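Two robot hands compared at the Trurnberg test hall

The test hall in Trurnberg has finished the first part of its comparison of robot hands. Two models with several fingers took part, one from Bana and one from Lolline, and each was tried with the same small camera at the wrist. The arm and the controller, both from Koyama, stayed the same for the whole comparison, so that only the hands would differ.

The work began in June and took 8 weeks. In this time the team made 807 grasp attempts with household objects, from spoons to soft bags. The Bana hand held the object until the end in 511 of them, and the Lolline hand will get its full figures when the second part is complete. A further 57 attempts were left out of the results, as the controller had lost the signal from the camera.

The team also looked at how much of the working area the wrist camera can see when the fingers are open. For this check, tape and paint marks on the floor serve as fixed points. The fingers themselves can hide a mark, and a small change in the angle of the camera makes a clear difference.

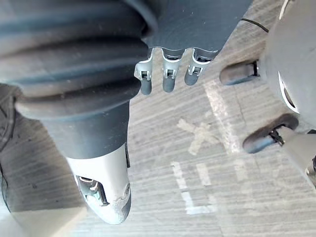 One of the engineers remarked that a stronger grip is of little use if the camera loses the object in the last centimetres, and asked for a second camera position to be included in the next part. The hall has agreed to this. The results will be published on its website together with the settings of the controller.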